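About us

Nanerell began with a cupboard that wanted tidying, and in a way we have never left it. We are a small company of 13 people, we share a building with our friends at Wiltus, and we spend our working days on a question most of our relatives ask us at Christmas: can a machine do the jobs round the house yet?

Our answer is a cheerful "some of them, on a good day". We chose shelves as our starting point - larder shelves, shop shelves, the sort everybody has - and we do a great deal of our practising in simulation, where a dropped tin dents nothing and a morning's work can be run again before lunch. A tin and a little carton with plenty of bare board between them make a kind beginning, and we are very fond of kind beginnings.

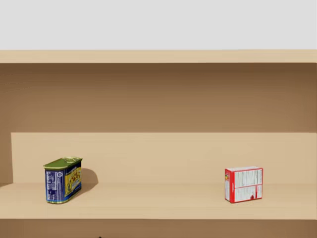 Rautiainen would rather we were blunter about all this, and has told us that a shelf with room to spare is no test at all, that a real larder is crammed to the back by Sunday, and that any firm promising a helpful machine by September ought to be made to unpack the shopping with it first.

We took that to heart, and it has shaped the way we work. Every task in our Bisasura project is now tried 1000 times, and we don't call it ready until 95 in every hundred tries come out right. Things lying on their side, things leaning, things low down near the front edge of a shelf: these are what we spend our time on now, with two arms sharing the work.
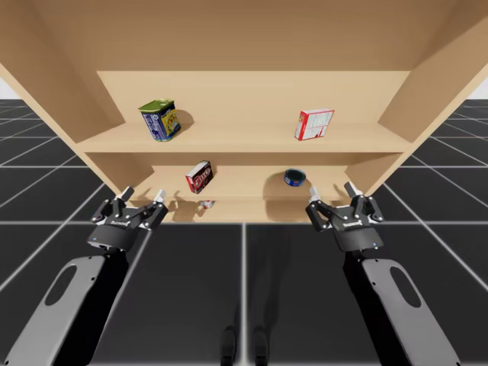
It is slow going, and we rather enjoy it. Of the 40 chores on our list, putting a box upright is coming along nicely, while folding a fitted sheet is still beyond us (and beyond most of the office, too). If you run a shop or a stockroom and have a dull job you would happily hand over, do write and tell us about it. We read every letter, and we'll tell you plainly if the answer is not yet.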